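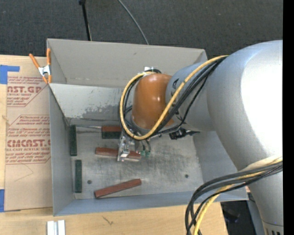

Mine has gone all dull and blotchy inside, a reader wrote after the November post on storage, and I can't tell if it's rust or just dirt, and now I'm afraid to scrub it in case I make it worse.

I had such a nice pile of messages along those lines that I thought I'd better sit down and write out how I look after an open sheet-metal bin, the kind with high straight walls that ends up on a table because it's so handy for keeping small things from rolling away. I've had mine for eleven years (it came out of a closing-down sale at a hardware store in Irberg, and I carried it home on the bus, which I don't recommend) and it gets a proper going-over twice a year.

What you'll need

A soft brush, the kind for dusting shelves
Two old cotton cloths, one for washing and one for drying
Dish soap and a bowl of warm water
A plastic scouring pad, not steel wool
A little light machine oil
Felt pads or an old towel for underneath
An afternoon when you don't need the bin

Step 1. Empty it and brush it out

Take everything out, and I do mean everything, including the washers that have settled into the corners. Lift the bin onto some newspaper and brush from the top of the walls down to the floor. The seams collect the most grit, so go along those slowly. If you have a sloping panel inside, work down the slope and sweep up whatever gathers at the bottom.

Step 2. Find out what the dark patches are

Now for the reader's question! Worn matte metal often gets mottled dark grey areas, particularly low on a panel where things slide and land, and from looking alone I couldn't tell you what any one of them is. So rub the patch with a damp white cloth and look at the cloth.

Grey or black on the cloth usually means grime, or old oil with dust in it. That will mostly come off with soap.
Orange or brown usually means rust has started.
If the cloth stays clean, you're probably looking at wear in the surface itself, and you can leave it alone. I've grown rather fond of mine.

Step 3. Wash

Use more soap than you think and less water than you think. Wring the cloth well, wash the walls first and the floor last, and change the water when it turns. For stubborn spots, lay a warm soapy cloth over them and go have a cup of coffee, then come back with the plastic pad and make small circles without leaning on it. If your test cloth came up orange, spend a bit longer there. Please keep the steel wool in the drawer. Many of these bins have a zinc coating that protects the steel, and it's thin enough to scratch through.

Step 4. Dry, and then dry again

Wipe it down, tip it on its side, and leave it up to four hours somewhere airy. Then run a dry corner of the cloth along every seam. I used to skip that second pass and I paid for it with a brown line down one corner that I'm still looking at today.

Oil, if you want it

Put a few drops of oil on a cloth and wipe the bare or scratched places, then wipe them again until your finger comes away nearly clean. Skip this part altogether if you keep paper or fabric in there, or anything that touches food.

Looking after the table

A light wooden tabletop marks very easily under a metal edge, as I learned on a table I had just sanded. Stick felt pads under the corners, or fold a towel to fit, and lift the bin when you want to move it, even an inch or two. Shake the towel out now and then, or the grit under it will do the scratching for you. If the table stands on carpet, put down a sheet before you start brushing. Metal dust is miserable to get out of pile, especially on a dark color where you can't see where it went.

Next time I'll write up the dividers I've been cutting from scrap wood. They're still a little crooked.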